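Skedach Shared-Table Cell, Two-Arm Configuration
Drudwood Automation Equipment / Bench Cells / Collaborative

Product code: Skedach 16
Supply: table, frame posts, arm mounting plates, pendant desk, cable shelving
Guidance on this page applies to the cell as delivered and to any later change in layout.

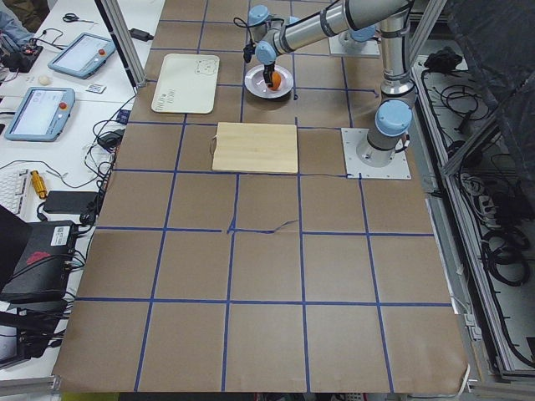
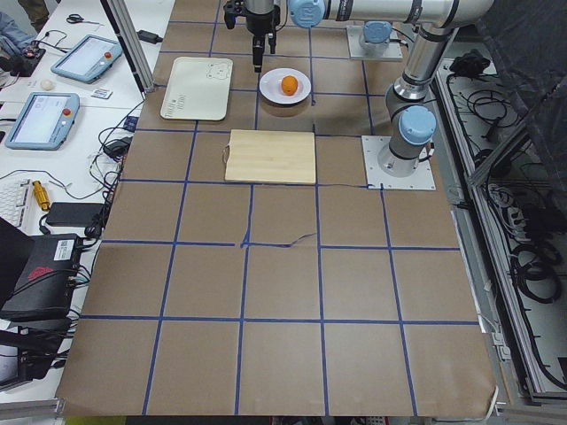
Pick-and-place work with tableware on a taped paper surface.

Intended use
The Skedach cell is intended for light handling tasks in training rooms, laboratories and test areas. It is not supplied as a complete safeguarded machine. The party that selects the grippers, the objects and the program is the integrator, and must complete a written risk assessment before the first powered run. The assessment must cover the gripper and the workpiece as well as the arm. A collaborative arm fitted with a sharp or heavy tool may no longer be suitable for work near people.

Stopping and control
Each arm must have its own teach pendant with a working emergency stop. Pendants are to be kept on the desk side, within reach of the operator, with the stop button facing up and clear of other items. Where two arms share a work area, the site must establish by test whether one stop button halts both arms, and must post the result at the desk. Test each stop at the start of every shift.

Speed and reach
During setup and teaching, the tool speed must not exceed 300 mm per second unless the site risk assessment calls for a lower value. Program boundaries must be set so that the arms cannot meet over the center of the table. Hands are to be kept off the work surface while either arm is enabled.

Surface and cables
Grid lines are a placement aid only and have no safety function. Replace paper or tape that has lifted where it could catch a gripper or shift an object. Power adapters and loose cords should be kept away from the table edge, and cables on the side shelving should be secured before the cell is energized.

Inspection
Check mounting plate bolts every 9 weeks and after any collision. Record the torque reading in the cell log. The Awasthi log sheet is included with each order.

Ordering
Base cell, without arms: $1,791
Replacement mounting plates and frame posts are available from the Sornau warehouse. State the cell serial number when ordering.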